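# Review: *The Ustow Ledger* by Mio Nishimura

**Horgan Harbor Mysteries, book 4**

I have a bad habit with mystery series. I start in the middle. Somebody leaves book six on a bench, or it's the only one the library has in, and off I go with no clue who's divorced from whom. So I came to the Horgan Harbor books with number three, went back for one and two over a long weekend in December, and then had to sit on my hands until this one showed up. I finished it in two nights. I would have done it in one, but I have a job.

If you haven't met these books yet, the setup goes like this. Delia Pedow is a retired insurance investigator who moved to a fishing town in Maine to get away from paperwork. Her brother-in-law Walt runs the marine supply store, and he keeps getting her mixed up in things, mostly by talking too much to customers. There's a sheriff who likes her and a deputy who very much doesn't. The books are cozy in the sense that there's pie and most of the blood stays off the page, but Nishimura has a meaner streak than the covers let on (book two, the thing in the ice house, yikes).

This time the trouble starts with a dead bookkeeper. Arthur Ustow kept the accounts for half the boats in the harbor, on paper, in green ledgers he bought by the case. He's found at the bottom of his cellar stairs, and everyone is ready to call it a fall until Delia goes to help his niece clear out the office and sees that one of the ledgers is missing. The missing one covers the year a boat called the *Flesari* went down with four men aboard. That was 20 years ago, and the insurance paid out fast. Delia's old company did the paying. You can see why she doesn't sleep well after that.

I loved this for a plot. The earlier books sometimes had to work hard to explain why Delia was poking around in a stranger's business, and here she has a real reason. She may have signed off on something crooked herself. She can't remember! She goes through her own boxes in the garage, at night, with a flashlight, and part of her is hoping she won't find her initials. That chapter is the best thing Nishimura has written so far, and it's only a woman reading old memos in a cold garage.

The middle is where I had complaints. There's a stretch of maybe five chapters where Delia drives to see one crew widow after another, and every visit runs the same way. Coffee, a photograph on a shelf, a long silence, one useful fact. I get that the facts have to come from somewhere. By the third kitchen I was skimming for the useful fact, though, and I missed something about a spare key that I had to go back for later. The last visit, with the widow who won't open the door and talks through the mail slot, is terrific, and I wish the others had gotten a trim so that one could have more room.

Walt is funny as always. I did think there was a bit less of him this time, and I missed the store. The whole business with the customer trying to return a used bilge pump made me laugh out loud on the bus. The sheriff romance moves forward one inch. I know people who are furious about how slow this is going and I am not one of them. They had soup. It was very nice soup.

Now, the solution, which I'll talk around as best I can. I had nine names written down on the back of an envelope by the halfway mark (I always do this, it's half the fun) and the guilty party was on it, but way down at number seven, with a question mark. So I'd call it fair. The clues are there. There's one in the very first chapter that made me smack my forehead, sitting in the middle of a paragraph about the weather where I slid right by it. I went back and checked and she played it straight.

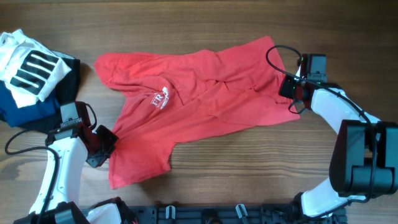
What I'm less sure about is the *why*. The motive hangs on a conversation between two people who are both dead by the time the book opens, and we only hear about it secondhand, in the confession. It works on paper. But I wanted to feel it, and what I got was someone explaining it to me on a dock while the tide came in. The first book had a confession scene on a dock too, come to think of it. Maybe next time they could do it in a parking lot.

The very last chapter makes up for a lot. Delia has to decide what to do about her old company, and she makes a choice I did not agree with and have been arguing about in my head ever since. I won't say more. If you've read it, please come and argue with me about it, I'm begging you.

A few practical things, for the people who always ask. You can read this without the others, since Nishimura fills in what you need, but she does give away the ending of book one in a single careless sentence near the start, so if you think you'll go back, go back first. The chapters are short, good for bedtime. The paperback print is small and the margins are tight, and I ended up with the lamp pulled right over my shoulder. There's a map of the harbor in the front, and I used it constantly. It leaves off the Ustow house, though, and that's the one place I wanted to find.

Content stuff: one death on the page, not graphic. The sinking is told in some detail and it's sad, so if drowning is hard for you, go easy on chapter 20. Some swearing from the deputy. No pets are harmed, and the store cat gets a whole scene to herself.

Would I put it ahead of book three? I go back and forth. Three is tighter and has the better chase. This one has more on its mind, and Delia feels more like a person I'd know. If you pushed me I'd say this is my second favorite, with three just in front and book two a long way behind the rest, on account of the ice house.

I'm lending my copy to my sister this weekend, and she guesses every killer by page fifty, so I've told her she has to text me her suspect list before she gets to the mail slot. I'll update this if she beats me.

*Posted 29 January 2019*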